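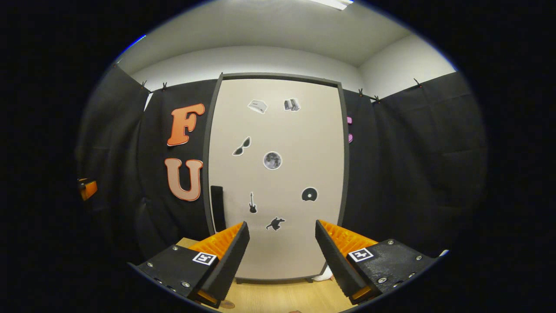

Nivodley study room gets curtain wall and sticker board

2025-04-14

The Magesa building in Nivodley has finished refitting its ground-floor study room, the first of four rooms due for changes under this year's interior budget. The work covered the back wall, the lighting circuit and the display equipment. It came in at $1,642 against an approved $1,688.

The main change is a fabric covering for the back wall. Black curtain now hangs in two sections from a line and is held by small dark clips along the upper edge. The wall behind it was left white, as were the side walls. No rail was fitted. According to the work order, a rail would have needed fixings into a partition that also carries the heating pipes, and the landlord's rules do not allow drilling there.

Adhiambo Nyamweya, who drew up the specification, said the curtain was chosen to cut echo and to give a dark background behind the display board. The room had been hard to use for group reading, she said, and several users had asked for something softer on that wall.

"A clip and a line can be changed by one person in a few minutes," Nyamweya said. "If a section gets dirty, it comes down, gets washed and goes back up. The old wall panels had to be unscrewed."

The display board stands on the table in front of the curtain. It is off-white with a dark gray edge and reaches nearly to the top of the fabric. Users of the room have started to decorate it with black-and-white stickers, among them an electric guitar, a pair of sunglasses, a full moon and a small stack of books. Each has a thin white margin. The room rules allow stickers on the board but not on the tabletop, the door or the light switches.

Large cut-out letters are also permitted on the curtain. An orange "F" and a peach-toned "U" are up on the left section, one above the other. Lettering must be light enough for the line to carry and must come off without leaving glue on the fabric. Paper and thin card are accepted. Wood and metal are not.

The curtain fabric was supplied by Wirnuvero, which also cut and hemmed it. The supplier's care sheet calls for a cool wash and line drying, and warns against ironing along the top edge. Spare clips are kept in the supply closet on the same floor. Replacement fabric from the same roll has been set aside until the other rooms are measured.

Electrical work was limited to an inspection of the ceiling light and a new wall switch, at a cost of $287, included in the total. The inspection was carried out in March and found no faults.

The remaining three rooms have a combined budget of $3,976. The Greten room, on the second floor, is next. Its back wall is longer and has a window, so the fabric will be ordered in narrower sections. Measurements are to be sent to Wirnuvero before the order is placed.

Booking for the study room has reopened through the front desk. The limit remains two hours per group.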